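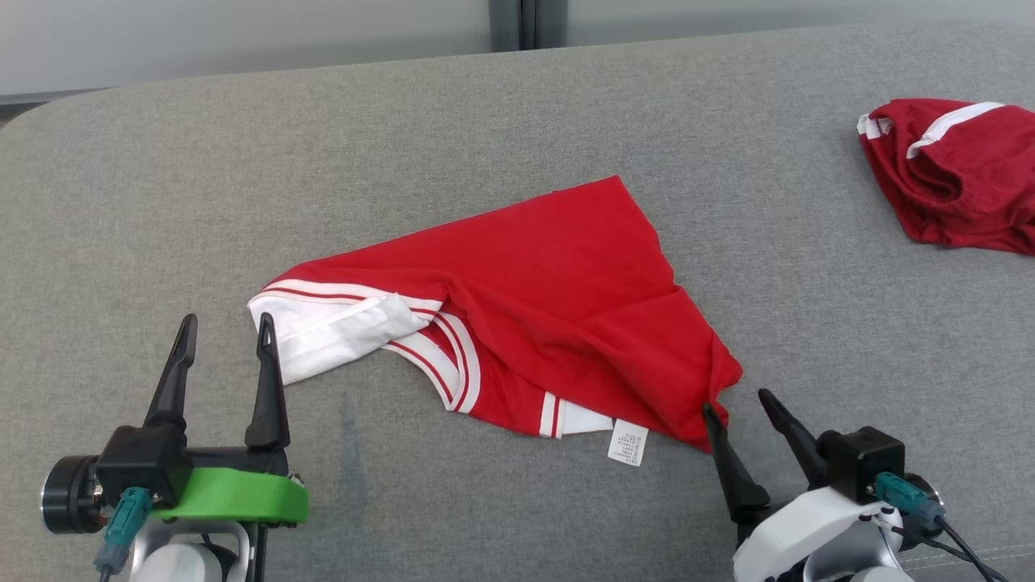 Unit 4: Transposing a Melody for B-flat and E-flat Instruments

Course notes, Rivas Evening Music Program
Instructor: Hawi Negash

4.1 Terms

Concert pitch: the note that sounds, as played on piano, flute, oboe, or violin.

Written pitch: the note on the player's page.

Transposing instrument: one whose written pitch and concert pitch differ. The instrument is named for the concert note heard when the player reads a C. A B-flat trumpet reading C sounds B-flat. An E-flat alto saxophone reading C sounds E-flat.

4.2 Intervals to know by heart

B-flat trumpet, B-flat clarinet, soprano saxophone: write a major second above concert pitch.
Tenor saxophone: write a major ninth above concert pitch (an octave plus a major second).
Alto saxophone: write a major sixth above concert pitch.
Baritone saxophone: write an octave plus a major sixth above concert pitch.
Horn in F: write a perfect fifth above concert pitch.

Soprano recorder is a C instrument, but it sounds an octave higher than written. The letter names do not change. The same applies to piccolo. Guitar and double bass sound an octave lower than written.

4.3 Procedure

Step 1. Find the concert key. Check the key signature against the last note of the melody and the final chord. A signature of one flat may be F major or D minor.

Step 2. Move the key up by the interval in 4.2. For B-flat instruments, add two sharps or remove two flats. For E-flat instruments, add three sharps or remove three flats. Where a signature has fewer flats than must be removed, the remainder becomes sharps. Concert F major (one flat) becomes G major (one sharp) for trumpet and D major (two sharps) for alto saxophone.

Step 3. Write the new key signature before any notes.

Step 4. Move each note by the same number of letter names. A second moves one letter up, a sixth moves five letters up.

Step 5. Treat accidentals separately. An accidental that raises a note in the original must raise it in the new part, although the sign may change. In concert F major, B natural is a raised fourth. In the trumpet part it becomes C-sharp, so a natural has turned into a sharp.

Step 6. Check the range. If the line goes too high for the player, drop the whole phrase an octave. Do not drop single notes in the middle of a phrase.

4.4 Worked case

Source: "Findelora," a waltz by Rasmus Sepp, lead sheet in concert E-flat major. Opening notes: B-flat, G, F, E-flat.

Trumpet part: F major. C, A, G, F.
Alto saxophone part: C major. G, E, D, C.
Horn part: B-flat major. F, D, C, B-flat.

Chord symbols on a transposed part must be moved by the same interval as the notes. The A-flat chord in measure 2 becomes B-flat for trumpet and F for alto saxophone.

4.5 Common errors

Moving down instead of up. Test with one note: if a trumpet is to sound B-flat, the page must show C.

Changing the signature but leaving the chord symbols at concert pitch.

Reading a score already marked "transposed" as if it were in C. The cover sheet of the Ernik trio is marked this way.

4.6 Exercises

(a) Transpose "Preden" by Arash Najafi, first phrase only, for clarinet and for alto saxophone. Play both at quarter note = 70.

(b) A horn player reads G. Name the concert pitch.

(c) A baritone saxophone part is in A major. Name the concert key.

Bring parts for (a) on separate sheets, with instrument name at top left.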